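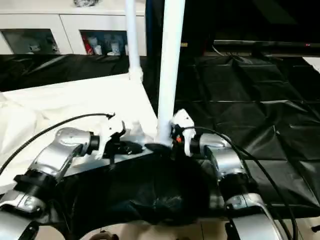 联网家居设备的停止服务管理:公寓运营机构的职责与做法
发言备注(供主讲人使用,不随幻灯片分发)

开场

各位来宾,上午好。感谢主办方安排本场发言。本人代表 Ovstead 公寓管理处,就联网家居设备停止服务之后的处置问题作一次汇报。汇报内容以本处自有项目为限,所述做法已在内部试行,尚未形成正式制度,请各位在引用时注明这一点。

(稍停。确认第一页已切换。若会场仍有人入座,先念下一段的定义。)

本次发言所称“停止服务”,指设备制造方或平台运营方不再提供云端连接、安全更新或手机应用支持。设备本身可能完好,通电后指示灯照常亮起,但原有的联网功能已部分或全部丧失。本处使用这一概念时,不包括设备因质量问题召回的情形,也不包括住户欠费导致的功能暂停。

第二页 背景

本处管理的公寓在交付时统一安装了温控器、漏水传感器、窗帘电机和网关。网关由 Guvetti 提供,各类终端通过网关接入 Hollis 平台。采购合同约定了保修期,约定了响应时间,对平台停止运营后的责任未作任何约定。当时参与起草合同的同事均认为,平台的存续时间会长于设备寿命。

四月,本处收到 Hollis 平台的书面通知,第一代网关的云端服务将在 6 个月后终止。通知同时发往住户邮箱,但发送时间早于本处收到通知的时间。也就是说,住户打电话到前台询问时,前台尚不知情。

此处请主讲人放慢语速。这一先后顺序是后续一系列问题的起点,建议明确讲出,不必回避。

第三页 受影响范围

首先需要回答的问题是:哪些房间装有第一代网关。按理这是一项简单的查询,实际花费的时间远超预期。原因在于三份台账互不一致。采购台账按批次登记,工程台账按楼栋登记,维修台账按工单登记。维修过程中更换过的网关,型号变更没有回写到前两份台账。

本处最终采取的办法是逐户核对网关背面的型号标签,并与平台后台导出的在线清单交叉比对。离线设备在后台清单中不显示,因此只依靠后台导出会有遗漏。各位如有类似项目,建议在风平浪静的时候完成台账合并,不要等到收到通知以后。

核对过程中还有一项发现。部分住户自行加装了终端,例如智能插座和门窗传感器,并接入了本处提供的网关。这些终端不属于本处资产,但网关停用后同样会失去连接。在租约中,这类情形没有规定。
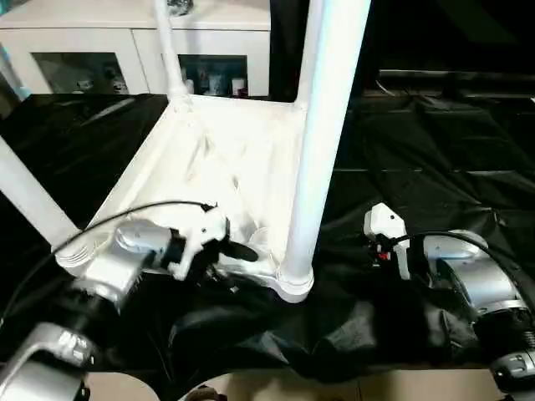
第四页 功能分级

核对完成后,本处将全部联网功能分为三级。

第一级为涉及安全的功能,包括漏水报警和冬季防冻保护。此类功能不得出现中断,在切换期间必须有替代措施。

第二级为影响日常使用的功能,包括温度调节和窗帘控制。此类功能允许短时中断,但住户必须能够以手动方式操作。

第三级为便利性功能,包括远程查看、场景联动和语音控制。此类功能可以中断,但应提前告知恢复时间;无法恢复的,应明确说明无法恢复。

分级的依据是功能失效后的后果,与设备价格无关。内部讨论时曾有同事建议按设备类别分级,本处没有采纳。同一台温控器,日常调温属于第二级,防冻保护属于第一级,两者不能合并处理。

(若时间紧张,第三级可一句话带过。)

第五页 本地控制的核实

供应商资料中普遍写有“支持本地控制”。本处在核实后认为,这一表述至少包含几种不同的含义,采购人员应当逐一问清。

有的设备在断开互联网后,同一局域网内的手机应用仍可操作。有的设备断网后只能使用机身按键。还有的设备断网后按键可用,但定时计划在重启后丢失,须重新连接云端才能恢复。对租住公寓而言,最后一种情形最为棘手,因为停电之后的重启不可避免,而住户往往在次日早晨才发觉暖气没有按时开启。

本处为此拟定了一份断网核实流程。先断开外网,保留局域网,逐项操作并记录;再断开局域网,重复一遍;随后切断电源并恢复供电,检查定时计划和安全阈值是否保留。每一步由两人签字。流程本身并不复杂,难处在于要有一间可以反复断网断电而不影响他人的房间。本处使用的是一套待租房间,空置期内完成。

关于核实结果,本处不在公开场合点评具体型号。会后如有同行单位需要表格模板,可向本处书面申请。

第六页 供应商沟通

与 Guvetti 的沟通由 Despina Golob 负责牵头。沟通历时较长,主要围绕三件事:是否延长云端服务,是否开放本地接口,是否对未到设计寿命的网关给予折价更换。

第一件事没有谈成。第二件事有进展,对方同意提供一个固件版本,使网关在失去云端后仍可向局域网内的控制器上报漏水信号。第三件事的结果是按使用年限折价,具体比例受保密条款约束,此处不展开。

需要向各位说明的是,折价更换的谈判顺序对结果有影响。本处最初先谈价格,后谈接口,对方自然倾向于以新设备解决全部问题。后来调整顺序,先要求对方书面确认旧设备在无云端条件下能做什么、不能做什么,再谈更换,双方的讨论才趋于具体。
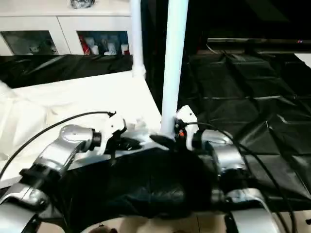 Eliécer Restrepo 在会前来函中提出不同看法,认为公寓运营机构不宜自行维护本地控制器,理由是一旦由运营方承担固件更新和网络安全责任,风险只是从平台转移到了物业,而物业通常不具备相应的技术人员。来函还指出,租户数据若留存在楼内服务器上,访问权限如何管理、退租后何时删除,都需要事先定明。

本处认为这一意见是中肯的。本处目前的安排是,本地控制器只接收漏水和低温两类信号,不记录住户的使用习惯,不保存场景设置,也不向外网开放端口。信号记录保留 50 天后自动清除。固件更新仍由供应商提供,本处只负责安排时间和现场确认。即便如此,人员能力问题确实存在,现阶段的值班人员经过培训后可以处理常见告警,处理不了控制器本身的故障。这一缺口尚未补上。

(此处可能有人举手。请礼貌示意问答环节统一回答。)

第七页 住户告知

告知工作分两轮进行。第一轮为书面通知,内容包括停止服务的日期、受影响的功能、手动操作的方法和联系方式。第二轮为入户更换前的预约通知。

第一轮通知的初稿由技术人员撰写,使用了“网关”“云端”“固件”等词语。试读后发现,多数住户关心的是暖气还能不能调、手机应用要不要删、会不会有人进屋。定稿时将这三个问题放在首段,技术说明移至附页。通知同时提供多种语言版本,并在电梯间张贴纸质版本。

对自行加装终端的住户,本处另发一份说明,列明本处不承担这些终端的迁移工作,但可在更换网关时协助其重新配对。这份说明引起了一些意见,部分住户认为网关既由公寓提供,公寓便应保证其长期可用。本处理解这一立场,现行租约对此没有规定,续约版本正在修订。

手动操作的培训对象除住户外,还应包括前台、夜班保安和保洁主管。漏水报警响起时,最先到场的往往是夜班保安。

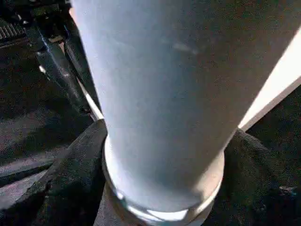

第八页 更换与数据清除

更换工作按楼栋分批实施,每批不超过 50 户,一批验收完成后方可启动下一批。旧网关拆除前,必须先完成账号解绑,再恢复出厂设置。顺序颠倒会造成设备仍挂在原住户名下,后续无法解除,只能请供应商在后台处理。

拆下的网关按资产编号登记,集中存放,由供应商回收。存放期间不得通电。已有单位询问能否将旧网关转赠其他机构继续使用,本处的答复是,在云端服务终止且本地固件未经第三方核实的情况下,暂不转赠。

漏水传感器原则上保留使用,仅更换网关。传感器的电池应在同一次入户时更换,并在电池仓内标注月份。窗帘电机保留手动拉绳,不因联网功能恢复而拆除。本处在早期装修阶段曾为美观拆除过一部分拉绳,事后重新安装,费用由本处承担。

第九页 合同条款建议

根据本次经验,本处在新的采购合同中增加了以下内容,供各位参考。文字仍在法务审阅中。

停止服务应提前书面通知采购方,采购方收到通知的时间不得晚于终端用户。供应商应在投标文件中列明每项功能在无外网、无局域网、断电重启三种条件下的表现。安全更新的最短年限应写明起算日,本处要求以到货验收日起算,不接受以型号发布日起算。平台发生转让或合并时,受让方继续承担上述义务。合同终止时,供应商应交付设备清单及解绑工具,不另行收费。

其中起算日一条争议较大。若以发布日起算,仓库中存放一段时间后才安装的设备,其实际受支持年限会明显缩短。建议各位翻阅手头的合同,检查这一处的措辞。

另有一项是备件。要求供应商无限期储备备件并不现实,本处将条款改为停产前给予最后一次采购机会,由采购方自行决定储备数量。

第十页 尚未解决的问题

其一,租约中公寓提供设备与住户自备设备的界限,仍有待厘清。其二,本地控制器的维护力量不足,前文已述。其三,保险方面,漏水报警在切换期间失效而发生损失时,责任如何认定,保险人尚未给出书面意见。本处在切换期间采取了加密巡查的做法,但这只是临时措施。

此外,本处试行的核实流程只覆盖本处使用的设备类型,照搬到带有厨房电器联网功能的项目时,应另行评估,燃气类设备尤其如此。

问答准备

若被问及总费用:答复以年度公开报表为准,不在会上给出数字。

若被问及是否会改用有线系统:新建楼栋正在研究,既有楼栋因墙体施工影响住户,暂无计划。

若被问及是否建议同行停止采购联网设备:本处不作此建议。漏水报警在本处项目中有实际用途,采购时应将停止服务的安排一并谈妥。

若被问及 Hollis 平台的后续计划:请提问者直接向该平台咨询,本处不代为答复。

若被问及 Restrepo 来函全文:须征得本人同意后方可提供。

(问答结束后,请提示听众模板申请须加盖单位公章,电子扫描件亦可。讲台上的翻页器请交还会务组。)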